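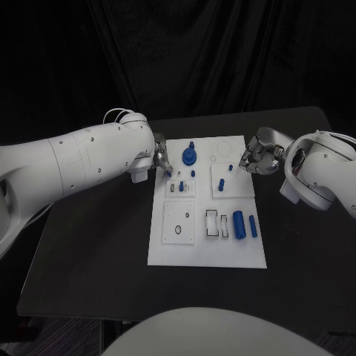 Thảo Tôn
Staff Writer, Foley Institute

When Peadar Ó Conaill joined the Trisia project in August, its collection of recorded demonstrations stood at 195. It now holds 623, and the goal for this phase is 800.

"The number matters less than people think," said Ó Conaill, who oversees data collection at the Institute. "What we need is variety in how the same job gets done."

The job is assembly. Blue gears, blocks and pegs are set out on a white board, and an operator guides two robot arms with metal, jointed fingers to handle them. Each session is recorded and later used to train the control software, known as Nullemach.

Small parts are the hardest. "A large cylinder forgives you," Ó Conaill said. "With a tiny peg, the operator slows down, and the model learns that slowness along with everything else."

Twelve operators now share the work. New ones practice before any of their sessions are kept, and they are told to leave their mistakes in.

"If someone drops a part and picks it up again, I want that," he said. "A system that has only seen perfect runs has no idea what to do next — and it will drop things."

Sessions in which an operator gives up are stored separately. Ó Conaill's group has not yet decided how to use them, although he expects the question to come up once the team reaches its goal.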